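# The Neltari Night Coach Seat Kit

I run a small shop page for people who spend too much time on long-distance buses, and the Neltari kit is the thing I get the most mail about. So it finally gets its own page!

Quick background. My name's Haris Vidmar, and I ride the overnight coach to Brultberg a couple of times a month (my sister lives there, and the train takes forever). I started out selling neck pillows. Then I got fussy about lumbar cushions, then about footrests, and one day I had a whole bag of bits I was hauling on board every trip. Neltari makes a kit that packs all of that into one pouch, and I liked it enough to stock it.

## What you get

- Inflatable lumbar cushion with a brushed cotton cover
- Hanging footrest, adjustable strap
- Eye mask
- Zip pouch with a carry loop

The whole thing weighs 600 grams. I put it on my kitchen scale, pouch and all. Folded up, it goes under the seat in front with room left for a sandwich and a water bottle, and on the Jibrin coaches (they have those skinny overhead racks) it slides in beside a rolled-up jacket.

## How it holds up

My own kit has done nearly 2,000 miles and the cushion still holds air from the depot to the last stop. The cover has gone a little fuzzy where my belt rubs it. The footrest strap squeaked for the first few rides and then quit, no idea why.

The valve is the part I'd point you to. You blow it up about three-quarters full, sit back, and then let out a bit of air until the small of your back feels held up and you're not being pushed forward. Most folks overfill it. I did too, and spent one whole night sitting like a question mark!

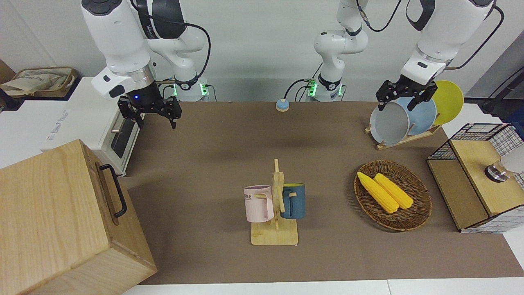
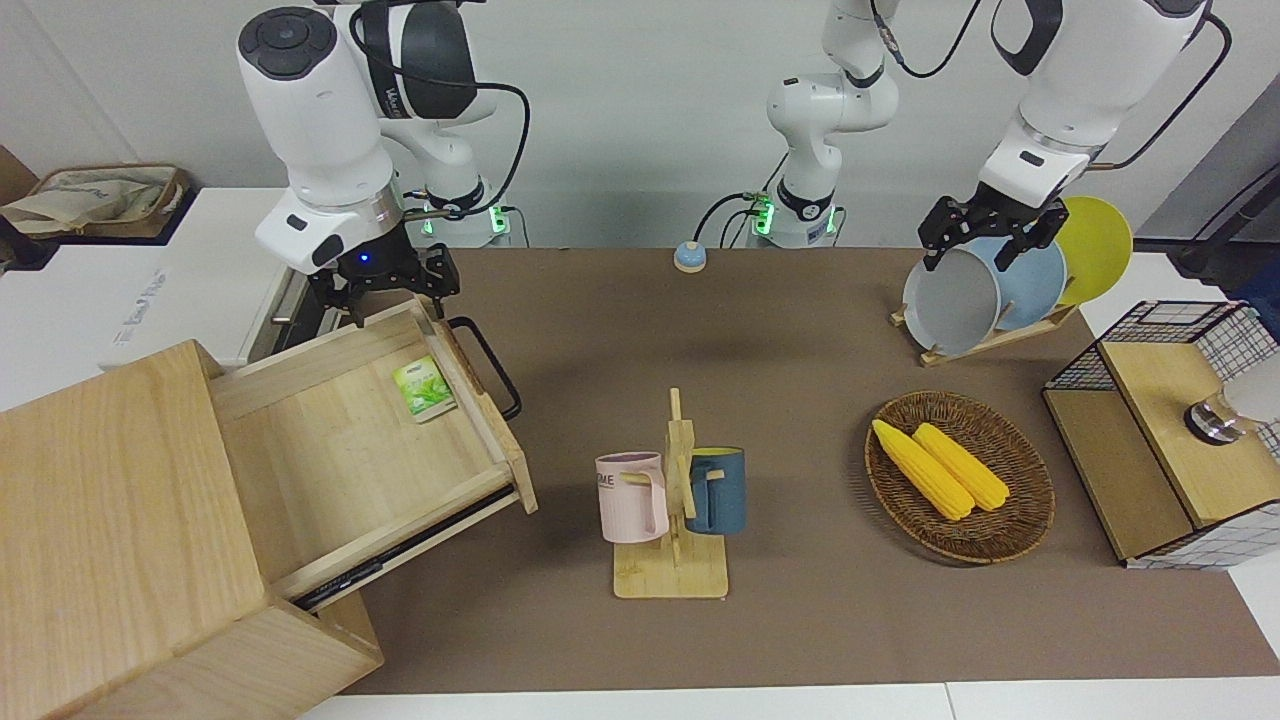

**Will the footrest work if the seat in front reclines?**

It hangs from the tray table arms, so it moves back with the seat. Shorten the strap by a couple of inches when the person ahead of you leans back and your knees will be fine. If your coach has no tray tables, the strap won't have anything to hook onto, and you'd be better off buying the cushion by itself.

## Sizes and colors

There are 2 sizes of cushion. Regular suits most coach seats. Wide is for the big reclining seats you get on sleeper-style buses, and it does poke out a little on a standard seat, so check what your operator runs before you pick. Colors are navy and a sort of mossy green. I carry navy in both sizes, green only in Regular.

## Price and shipping

The full kit is $96. I know that's more than a gas station pillow, and if you take one bus trip a year, please get the gas station pillow. The cushion alone is cheaper, just write and ask me what I have on the shelf.

Orders go out through Hireto, who pick up from me in the mornings. If you've got a trip coming up, put the travel date in the order notes and I'll tell you straight whether it'll reach you in time.

## Washing

Cover comes off with a zip and goes in the machine, cold, with your regular clothes. Wipe the cushion itself with a damp cloth. Keep the footrest out of the dryer (the strap went stiff on me) and hang it over a door overnight.

Returns are fine as long as the cushion hasn't been inflated. Green in Wide is on order from Neltari and I'm hoping to have it before the end of June.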